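Review: Mumard, Live at Staltel Hall (Tanoli Records, double CD)

Posted 2020-12-11 in Reviews, Live albums

Mumard have been promising a proper live album for as long as I've been following them. There was a radio session that went round on the message boards, and a couple of live tracks on the back of singles, both recorded so quietly that you had to get up and change the volume when they came on. Live at Staltel Hall is the first full concert they have released. It comes on 2 discs with 20 tracks, in a card sleeve with a booklet, and I've been playing it most evenings since it arrived.

The recording was made in May, last year, on the last night of the tour for Low Water. I wasn't at that show. I saw them earlier on the same tour, in a smaller place with a bad sound system, so I had a fair idea of the set but had never heard it done properly.

The sound

I'll deal with the sound first, as it's what most people will want to know before paying for a live record. It is good. The drums are clear and sit in the middle, the bass is loud without being boomy, and the guitars are placed on either side so that you can follow which one is doing what. On headphones this is very useful. The two guitar parts in Harbour Lights cross over each other all the way through the second verse, and on the studio version I had always taken them for a single part with an echo on it.

The vocals are a bit further back than I would have liked. On the quieter songs it doesn't matter, but on Pull the Fence Down the singer is fighting the cymbals for the whole of the last chorus and loses. I tried it on the kitchen speaker, in the car and on the big speakers in the front room, and it was the same on all of them. The front room was best. In the car you lose most of the words.

The crowd has been left in, at a sensible level. You hear them between songs and during the singalong in Four Doors Along, and otherwise they keep out of the way. There is a man near one of the microphones who whistles. He whistles at the start of nearly everything on the first disc and then either moved or was turned down, as he isn't on the second one at all.

I don't know how much has been fixed afterwards. The booklet says the album was mixed from the desk recording and room microphones and doesn't mention any overdubs. There are enough small mistakes left in for me to believe it. The guitar comes in early on Saltmarsh, and the start of The Long Shift falls apart and has to be counted in again, with some laughing. I'm glad they kept that.

Disc one

The first disc is mostly Low Water, played nearly in album order. It opens with the title track, taken slower than the record. I thought that was a mistake the first time I heard it and have since come round. The slow start gives the drummer somewhere to go, and by the end of the song the band are playing a good deal louder than they ever manage in the studio.

Harbour Lights and Saltmarsh follow, and then the best thing on the disc, which is Ordinary Weather. On the studio album it's a short acoustic piece stuck between two loud ones and I usually skipped it. Live they play it with the full band, the keyboard takes the melody in the middle, and it runs to more than twice the length. If they put out one track from this to get people interested, it should have been that one. Instead they chose Pull the Fence Down, with its buried vocal, and I expect a few people heard it and decided against the album.

The weak stretch comes near the end of the disc. Paper Round and Glass Road are similar songs in the same key and they are played one after the other with hardly a gap. Either would be fine alone. I also think the talking before Glass Road should have been cut. It's a story about a van breaking down, it's a bit long, and you only want to hear it once. It isn't given its own track number, so you can't skip it without skipping the song too.

Disc two

The second disc is the older material and is the one I play more. It begins with The Long Shift (after the false start) and goes straight on to Kettle Hill, which they hadn't played for years before this tour. It still has the odd extra bar in the chorus that catches the audience out. You can hear a whole room start clapping in the wrong place and then stop.

After that there's a cover. It is Telegraph, the old Drillik single, and the booklet explains that Drillik were the support band for the tour and came back on to play it with them. Two drummers on one song usually ends in a mess. On this one they have the sense to let one play the main beat and the other mostly toms, and it works. I liked it enough to go and look for the Drillik original, which is shorter and faster and has a better ending.

Four Doors Along is the song everybody knows, and they give it to the crowd for the first verse. I'm never very keen on this at concerts and I'm less keen on it on a record, where you've paid to hear the singer. It picks up once the band come in. The guitar solo is different from the studio one and better for it, with a long held note in the middle that feeds back and is left to run.

The last few tracks are the encore. They finish with Homeward, just voice and keyboard to start with, the rest joining one at a time. The fade at the end is my biggest complaint about the mixing. The song clearly carries on to a proper finish, you can hear them slowing down for it, and somebody has faded it out under the applause. It seems a strange decision on the final track of a concert album. I would have liked to hear them stop, say goodnight and walk off.

What's missing

There are two songs from the tour that I noticed weren't included. One is Blue Enamel, which they played at the show I went to and which has never had a decent recording. The other is Second Post. There would have been room for both if the talking had been trimmed and the crowd noise at the end of the first disc cut down. Neither is on the download version. I checked before buying.

There is no film of the concert either. A short clip of Kettle Hill is on the Tanoli website, with good lighting and sensible camera work, so it looks as though more was shot. If there is a film in a cupboard somewhere I'd buy it.

The packaging

The sleeve is plain card that folds out, with a pocket at each end for the discs. The pockets are too tight. I had to pull quite hard to get the first disc out and it picked up a light mark on the playing side, though it plays without skipping. I've now put both in spare plastic cases and keep them next to the sleeve on the shelf. Tanoli did the same thing with their last few releases and I had hoped they would have changed printers or suppliers by now.

The booklet is better. It has the full track list, a page on how the recording was made, the tour dates, and a number of black and white photographs from the hall. The print is small, grey on white, and under an ordinary lamp I had to hold it quite close. There are no lyrics, but then you'd have those already with the studio albums.

Price and where to get it

I paid £10 from the label's own shop, with postage on top, and it came within the week in a stiff envelope. The download is a bit cheaper. For a double album that is very fair, and it's less than I paid for Low Water when it was new. There is a vinyl edition planned for next year. I'd wait to see how they split the sides before ordering it, particularly with The Long Shift and Kettle Hill running together the way they do.

Should you buy it?

If you already like Mumard, yes. The second disc alone is worth the money, and Ordinary Weather is much better than the version you know. If you've only heard Four Doors Along on the radio, I'd start with Low Water and come back to this afterwards, as a lot of what is good about the live versions is in how they differ from the records.

Good: clear instruments, crowd at the right level, Ordinary Weather, Kettle Hill, the Drillik cover, the price.

Not so good: vocals too low on the loud songs, the fade on Homeward, tight card pockets, no Blue Enamel.

Next on the pile is the Drillik compilation, which I ordered the same night I first heard Telegraph. It's on back order at the moment, so the review will have to wait until it turns up.

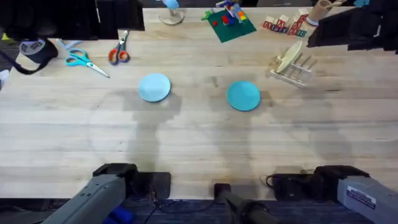
Two blue plates on a wooden tabletop.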